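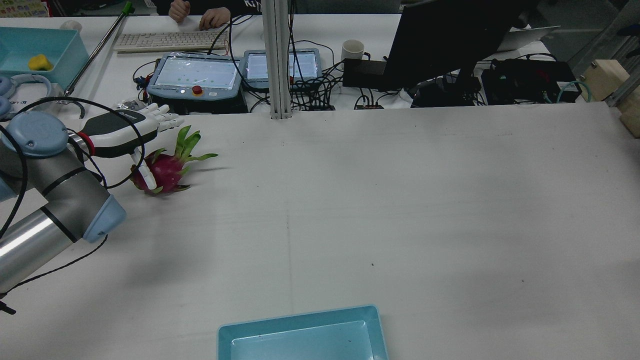

Zaid Jaber writes that his dragon fruit went soft in six days on the counter, and asks whether the refrigerator is any better.

It is, once the fruit is ripe. Keep it whole, in a paper bag, away from apples and bananas. Ripe fruit gives slightly under the thumb; brown, dry scale tips mean it is past its best.

To cut, rinse, dry and halve lengthwise with a plain-edged knife. Run a spoon between skin and flesh – the skin is not eaten. Cubes freeze well: 45 minutes spread on a tray, then into a bag. Label with the date.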